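Storage refurbishment: drive caddies and case prep

The Krawczyk workshop has changed the order of work for desktop towers in the Dastetora refurbishment line. Storage now goes in with the case on its side and the side panel off, before the processor and cooler are fitted. The earlier sequence left too little hand room beside the drive cage once the cooler was in place.

Each 3.5-inch drive is seated in its plastic caddy on the bench first. Check that both rails sit flat against the drive body and that the label faces up. Route the SATA cable clear of the bay before the caddy goes in, and keep the power wires off the memory slots.

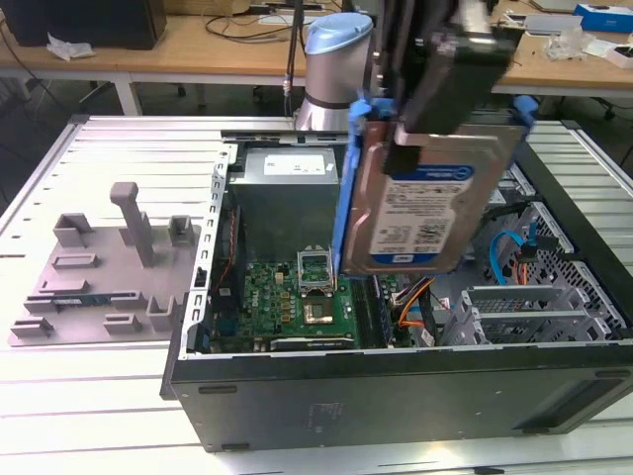
3.5-inch drive in blue caddy over an open tower, side panel removed.

Boards waiting for a processor should be handled with the socket in mind. Do not rest tools or loose screws on the motherboard while the retention bracket is up. If a drive has to come back out, release the caddy clip first and lift straight. Pulling on the cable has damaged two connectors since May.

Caddies are stocked at the Soltance counter in packs of 10. Part number 3376 fits the current towers; the older Fusell rails do not and should be returned. Stations are asked to hold no more than five spare caddies each.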